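Notebooks > Field Methods > Precinct Returns Bench

2 August 2020

Scanner work on the May primary canvass sheets, continued from the last entry. Goal for today was to get the township tally sheets out of paper and into the shared table, then rerun the turnout comparison for the two council wards where the parties are still arguing.

Started with the Brosska box. All sheets were face up and in ward order except the last folder, where the absentee pages were mixed in with the polling place pages. Sorted by hand. The absentee pages have a narrower left margin, so they go quickly once you know to look for it.

Scanner settings: grayscale, contrast up two steps, auto-rotate off. Auto-rotate was what ruined the first batch. It turned any sheet with a handwritten note along the side, and then the column reader took the note as a vote total. Please leave it off.

Total scanned by midday: 347 sheets. Of those, 77 needed hand entry. Most of the hand entry is the write-in column, where clerks used ditto marks and the reader gives a blank. I entered the ditto marks as the number above and flagged each one in column K so it can be undone.

Ward 4, Jaunzems precinct: the sheet total and the posted total differ by 45 votes in the council race. Checked my entry twice. The difference is on the paper. The clerk's subtotal for the second machine was carried to the wrong line, so it lands under the school levy. If you move it back, the posted total is right and the sheet is wrong. This matters for the challenge, as the minority party's letter quotes the sheet figure. I have not changed anything in the table. Both numbers are in, with a note.
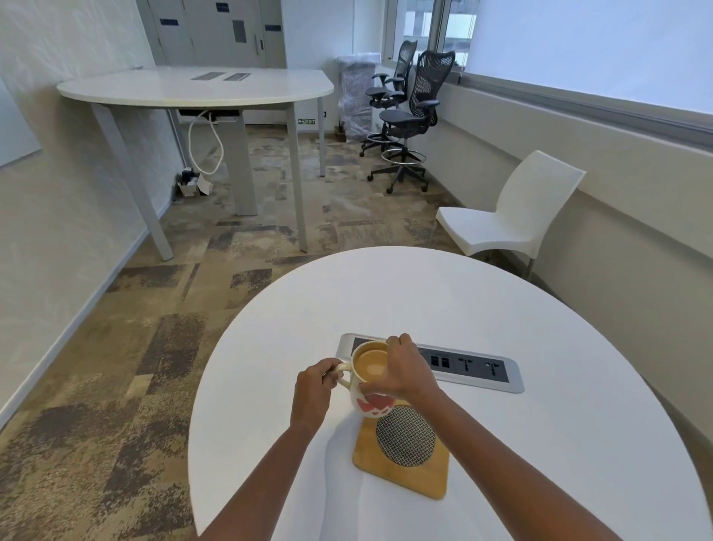 Coffee, heart mug, held over the round table.

Afternoon on the turnout comparison. Used the registration file as of the close of the books and not the later one, which has the purge in it. With the later file, Zukireck comes out looking like turnout went up, and it did not. The list got shorter. Anyone using the chart from the June folder should throw it out. I renamed it OLD but did not delete it.

Philomena Geraghty called from the county side. She says the canvass board will take written corrections but wants them on the county form, one form per precinct, signed by whoever did the comparison. She also asked that we stop sending the whole workbook. Single tab exports only. I said fine. She doesn't have the machine tapes for Jaunzems yet and will ask again.

Column reader (Presisance, older build) froze when I gave it the folded sheets. Restarted, lost nothing. Feeding them flat under the glass works but is slow. If we get another folded box I'd go straight to hand entry.

Left to do:
- county form for Jaunzems, attach scans of both pages
- second person to check column K flags, preferably not me
- redo ward 2 turnout with the right registration file
- ask whether the provisional count was added before or after the posted total
- return Brosska box, the lid needs tape

Note on file names: ward, precinct, page, in that order, no spaces. I found three styles in the folder this morning and fixed the ones from May. The others I left alone because the links in the draft report point at them.

Scans are on the shared drive under canvass/primary. Workbook saved and closed.

Search this notebook

Contact the methods bench | Copyright 2020 | Back to top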